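Skendcombe Growers' Fund
Progress report, second period

Money first, as I know which page gets read. Of the 700 households we promised to sign up for the weekly vegetable share, 343 have joined. The remainder have taken a leaflet and said they will think about it, a phrase I now hear in my sleep.

The Hameck Street pickup point opened in September and runs from 4:30 p.m. until the kale is gone, or until it becomes clear that the kale is never going to be gone. Members have asked for fewer turnips. The growers have asked for members who like turnips. Talks continue.

We have 2 farms under contract, Mofokeng and Stonulia. A third withdrew over our delivery schedule, which it called "ambitious" — I have since been out on the morning run and would use a shorter word. Welington Vasconcelos redrew the route and cut the driving considerably, mainly by leaving out the hill.

The recipe cards were a modest success. We printed 200 and ran out, though I suspect several are holding up table legs.

Still to do: the cold store lease, the winter price list, and a reply to your question about mileage, which I have not forgotten.

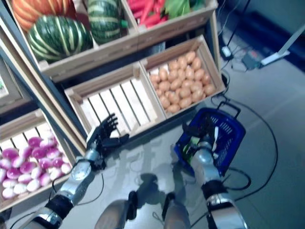
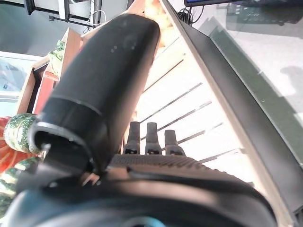
First picture: striped green squash and red carrots in wooden crates.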